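# Member Projects: A Shared Arm at the Clusus Workshop

The Clusus workshop occupies the ground floor of a former printing plant in Villanueva. Its members pay a monthly fee for bench space, storage, and access to the larger machines. In May, the newsletter spoke with the member who leads the robot arm project, a build that has taken up the rear bench for most of the past year. The member asked that the work be credited to the group, and no individual is named here.

The project began with a secondhand arm purchased from a firm that was closing its packaging line. The group paid $2,000 for it, including the controller and one crate of spare parts. "The price was fair for the condition," the project lead said. "The controller had been stored properly. The cables had not. We replaced every cable outside the arm before we applied power."

The purchase was approved under the workshop's rules for shared equipment, which require that any machine bought with pooled money be available to all members once it is safe to use. The project lead regards that requirement as the main influence on the design. "If this had been a private build in my garage, I would have accepted a lot of things that I can't accept here. I know where not to stand. A member who joined last week doesn't."

The first months were spent on software. The original controller accepted programs only through a handheld unit with a failing display, and the group wished to send commands from an ordinary computer. Two approaches were tried. The first depended on a commercial interface card and was dropped when the card could not hold a steady connection. The second uses an open package called Grerer, which one of the members had used on a home-built plotter. According to the project lead, Grerer required considerable changes before it would work with an arm.

"It was written for machines that move in straight lines along rails," the lead said. "An arm gets from one place to another by turning several joints together, and there may be more than one way to do it. Some of those ways go through the bench."
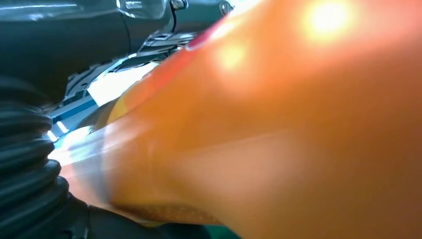 Clearance has been the largest mechanical concern since the gripper was fitted. The group's method is to move the arm slowly through each new program, stop it at the tightest positions, and inspect the gaps before the program is allowed to run at a higher speed. The project lead described the wrist area as the place where most of the difficulty collects. "You have the black bellows on one side, with all those ribs, and the big orange link on the other, and the dark bracketwork sits between them. Everything near the gripper has to share that space. A program can look perfectly good on the computer and still bring two of those parts closer together than I would like."

Bellows of this type should not be pinched or rubbed, and the workshop does not stock replacements. The group has therefore set limits in software that keep the arm away from its most folded positions. These limits reduce the reach of the arm, and some members have objected. The project lead considers the loss acceptable. "We gave up a corner of the bench. Nothing we plan to do needs that corner."

Fasteners were a second concern. Early in the project, a screw worked its way out of a cable guide and was found on the floor the following morning. The group now marks each fastener with a line of paint after tightening, and the marks are inspected at the start of every session. A written checklist of 7 items hangs beside the power switch, and the arm may not be started until a member has signed it.

The first practical task chosen for the arm was the sorting of small printed parts into trays. For a trial, the group prepared a batch of 100 parts and set a target of 100 correct placements with no person touching the arm or the trays. The first attempts ended early, usually because a part had been picked up at an angle and would not release. Changes to the finger pads and a slower approach brought steady improvement, and the target was met in the spring.

"It took far longer than sorting them by hand," the lead said. "I was asked about that more than once at the members' meeting. The answer is that sorting was a way of finding out what we had built. We learned more from the bad runs than from the good one, and the log of the bad runs is the part I would recommend to other workshops."

That log has already been shared with Puvulard, a smaller workshop that is restoring an arm of a similar age. The two groups exchange notes by email and have agreed to use the same layout for their checklists, so that a member trained at one site can read the paperwork at the other. Puvulard has also lent Clusus a cable tester for the duration of the work.

Remaining tasks include a permanent guard for the open side of the bench, a second stop button within reach of the door, and a short training course. Until the course has been approved, the arm may be operated only by members of the project group. Members who wish to attend the first session should add their names to the sheet at the front desk. Closed shoes are required, and long hair must be tied back.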